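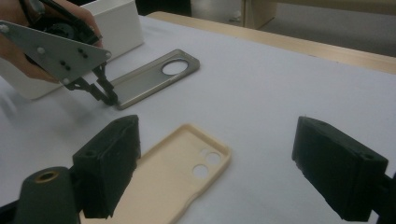

Figure 4.1. A metallic phone case on a tabletop. What did it cost to make?

Chapter 4
What Does One of Them Cost?

I used to think the question in that caption was an easy one. You look up what you paid for the stuff, you add what you paid the person who put it together, and there's your number. Then I spent two years doing the books for a little accessories company called Brorkitz, and I found out that the owner, the printer and I could each give you a different number for the same phone case, on the same afternoon, and all three of us could show our work!

So this chapter is about cost. In Chapter 3 we talked about price, which is what the customer hands over, and I asked you to pretend for a while that the seller's side of things was somebody else's problem. Now it's ours. (If you skipped Chapter 3 you'll be mostly fine, but go back and read the part on demand before you try the problems at the end of this one. I lean on it more than I probably should.)

Let me start with the story I always tell in class. Brorkitz didn't make its own cases. It bought them plain from a supplier, Salel, for $4 apiece, and then sent them over to a print shop to have a design put on. The print shop charged a setup fee of $600 for each new design. Once the setup was paid for, the printing itself was thrown in, up to a quantity we never came close to reaching. A strange deal, I know, and I've never seen another one quite like it, but it makes the arithmetic wonderfully clean and I've been grateful for it ever since.

Our first design was a sort of wavy fern pattern. We ordered 112 of them. Why 112? That's how many plain cases happened to be left in the last shipment, and the owner didn't want to wait for another one. There was no more thought in it than that.

Now, what did one fern case cost us?

The owner said four dollars. He was thinking of the plain case, and he had a point, which we'll get to. The printer figured the setup fee was the whole story and kept talking about our "six-hundred-dollar design." And I sat down with a pencil, added the $600 to the $448 we'd paid Salel, got $1,048, divided by 112, and came up with a bit over $9.35 a case. We were planning to sell them for nine.

You can imagine the conversation.

The owner wanted to know how we could lose money selling something for nine dollars that cost four. I wanted to know how he could say it cost four when there was a check for $600 sitting right there in the register. We went back and forth on it through most of a lunch, and I'm a little embarrassed to say that neither of us had the words we needed. I'd like you to have them, so let's get them down now.

Two kinds of cost

A fixed cost is one that stays the same no matter how many you make. The setup fee was a fixed cost. Print one fern case and you pay $600. Print a whole closet full and you still pay $600. Rent usually works this way, and so does insurance, and so does the license you have to renew every year whether business is good or terrible.

A variable cost goes up each time you make one more. The plain cases from Salel were a variable cost. Want another fern case? That's another four dollars.

Add the two together and you get total cost. Divide total cost by the number you made and you get average cost, and that's what I had worked out with my pencil. And then there's the one that students find slippery, marginal cost, meaning the extra cost of making just one more. For the fern case it was four dollars. The owner had been talking about marginal cost all through lunch, and I had been talking about average cost, and we were both using the plain old word "cost" for it.

Take a minute with that before you go on. When people in a business argue about cost, I'd say half the time they agree on every single number and they're just answering different questions.

What happens when you make more

Suppose we had ordered 600 fern cases instead. The setup fee doesn't budge, so it now works out to one dollar a case. Add the four dollars for the plain case and the average cost is five. Same fern, same supplier, same printer, and the average cost has dropped by more than four dollars. The marginal cost hasn't moved at all.

Economists call this spreading the fixed cost, and it's behind a lot of things you've probably noticed without giving them a name. It's why a print shop will practically beg you to order a bigger batch. It's why the first copy of a textbook costs a fortune and the next one costs paper and ink (my publisher has mentioned this to me more than once).

But hold on, there's a catch, and it comes straight out of Chapter 3. You have to sell the things! Six hundred fern cases in a storage room have a lovely average cost and bring in no money whatsoever. My friend Ibrahim Ezeani, who kept the books at Omoregie for years, used to write the words "sold, or just made?" in the margin of any report that bragged about low unit costs. I've stolen that from him and I write it on student papers now.

Where we're headed

In the first part of the chapter we'll draw the cost curves, and I promise to go slowly. After that we'll look at break-even, where you work out how many you need to sell before the fixed cost is covered. For the fern case at nine dollars, each sale left us five dollars to put toward the $600, so you can already figure that one out if you feel like getting ahead. Then there's a longer section on Wetadetti, a company that had several products sharing one rent bill and got into a real mess deciding how to split it up.

Keep a pencil handy, and please don't skip the table in Section 4.1. Copy it out by hand if you can stand to.

Warm-up

Pick something within reach of where you're sitting. A mug, a pen, a shoe, whatever you like. Write down two costs the maker had to pay before the first one could be sold, and two that came around again with every extra one. If you get stuck on where a cost belongs, put a question mark next to it and bring it to class, where we'll start with the question marks.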